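The Arm Is the Easy Part: Budgeting for a Small Shop's First Robot
By Yufang Yin

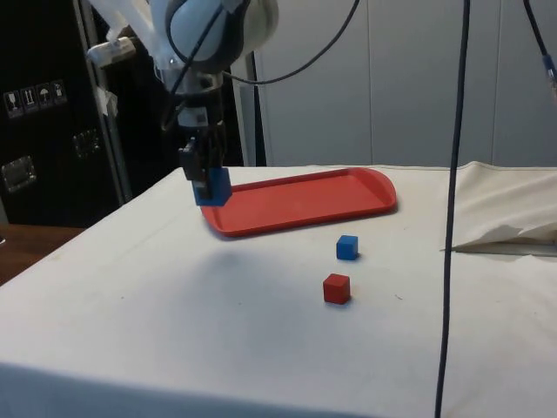
So what should a small shop set aside beyond the price of the arm itself? Plan on as much again, and be glad if some of it is left over. The gripper, the cables, the table, the shipping case, the training days and the hours your own people spend fussing over it all land on somebody's budget, and it had better be one you wrote down.

I learned this the slow way at Troven, where we spent eight months (eight!) talking ourselves into a purchase and then a single Thursday afternoon making it. We had two quotes on the desk, one from Skindura and one from Ollon, and I'm a little embarrassed to say we compared only the bottom lines. Skindura's was lower. It also left out the gripper, which was tucked away on page four under "options," along with the second training day we ended up begging for.

Do ask for a trial with your own parts if they'll let you, but start with something plain. Colored cubes and a plastic tray are a lovely way to find out whether your crew likes working with a machine before anyone worries about castings or bottle caps.

And leave room for spares! A set of fingers and an extra cable cost far less ordered with the arm than they do in a panic in October. Our own list for next year has two lines on it so far, a second gripper and a sturdier table, and I expect it to grow by lunchtime.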